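Vendbridge widens home recording for cloth-handling model

9th February

Vendbridge has begun a second round of recording for Zikik, its learning system for handling clothes and other soft goods, and has moved the work out of its Kadcombe test room and into ordinary bedrooms. The company wants 50 hours of usable two-handed folding before it trains the next version.

Each operator works with a pair of hand-held grippers, one in each hand, and folds as they would at home. Cameras on the grippers record the view over the fingers, and the motion of both tools is logged alongside.

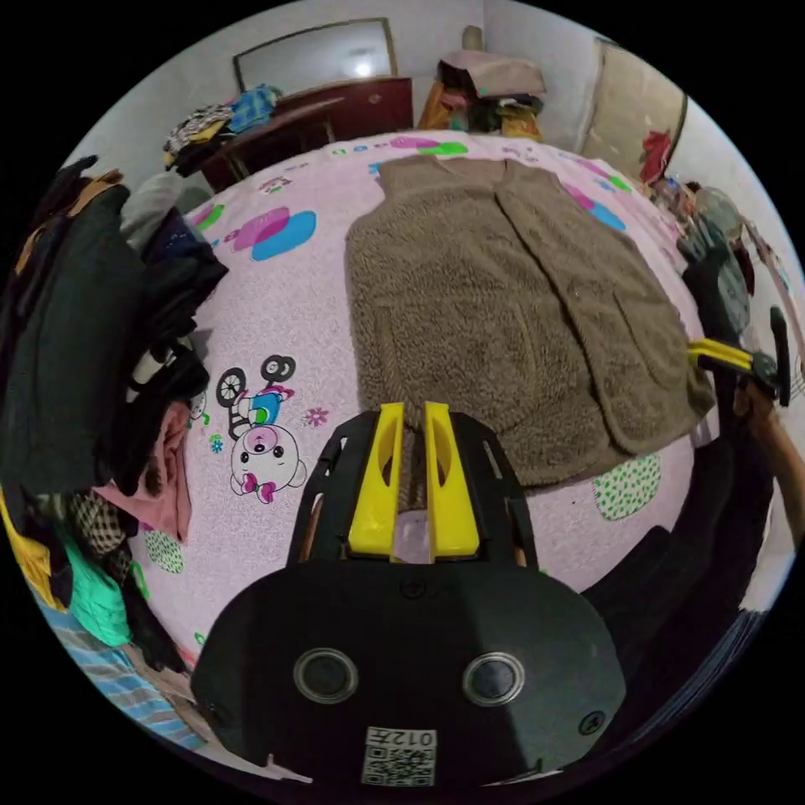 The first round, completed in October, used plain cotton towels on a bare bench. According to Berwyn Mathias, who runs data collection at the company, the resulting model scored well on the bench and poorly elsewhere. "It had learned the bench," he said. "Put a patterned cover under the same towel and it lost the hem."

Thick pile is now a priority. Fleece hides its own edges, springs back when pressed and gives the fingers little to close on, so grasps tend to land too shallow. Recordings in which the cloth slips are kept and marked, provided the operator recovers the grip within 5 seconds. 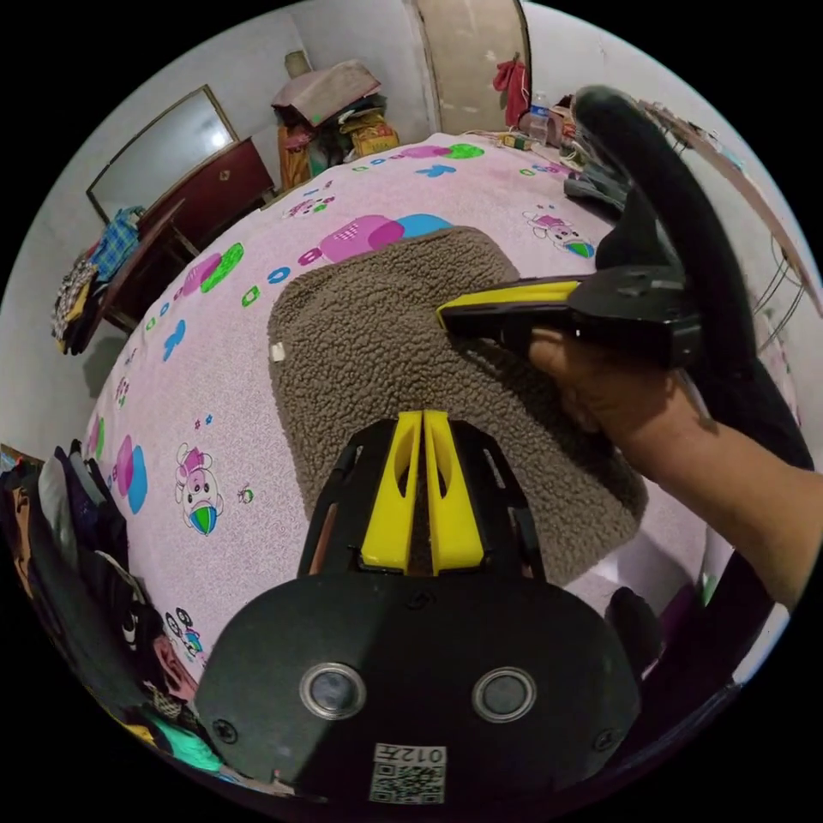 Two hand-held grippers in use over brown fleece on a printed bedsheet.

Checking is done by Ayten Ertürk and Rimantas Šimkus, who reject any take where the two tools drift out of step or where a hand blocks the view for too long. Of the takes reviewed so far, 86 per cent have passed. Most rejections were for timing faults, which a firmware change is meant to cure.
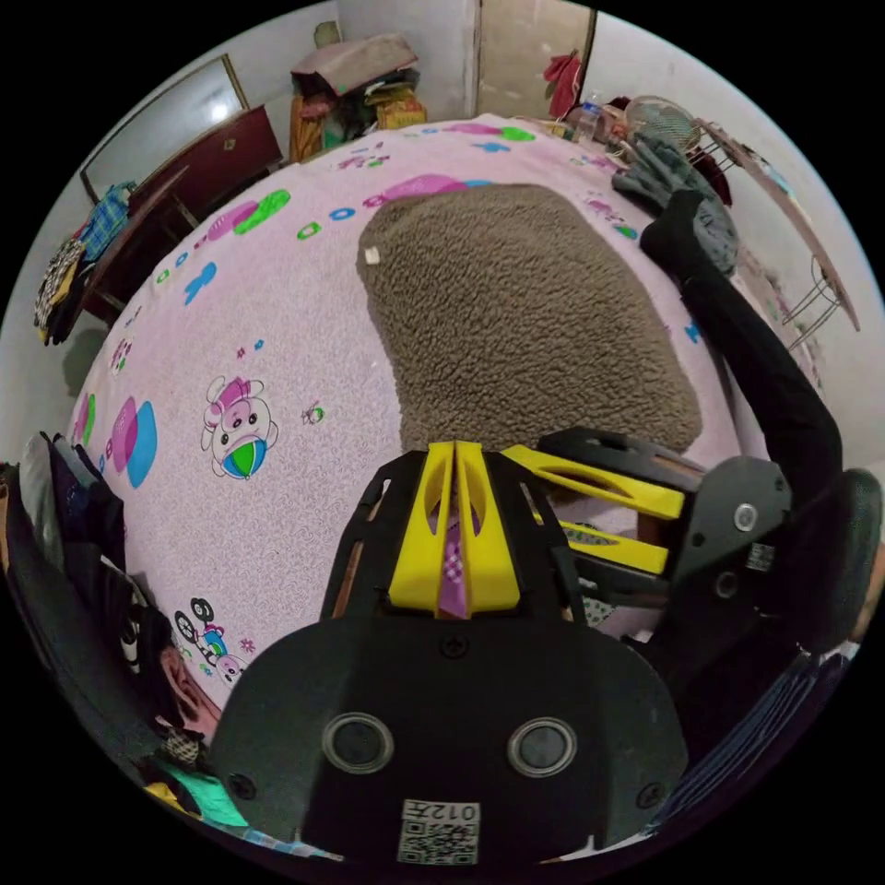

Labelling remains the slower half of the job. Reviewers mark the start and end of each grasp, then the points on the cloth that the model should be able to find again after a fold. Small fixed details are useful for this: a white tag near one edge of a brown fleece gives a reference that the pile itself does not. Items without such a feature are marked at the corners, with a lower confidence score.

Trials on a fixed two-armed robot will be run by Heikki Kauppinen's group at Yakubu, using the same finger shape as the hand-held tools. Vendbridge has not said whether the recordings will be released.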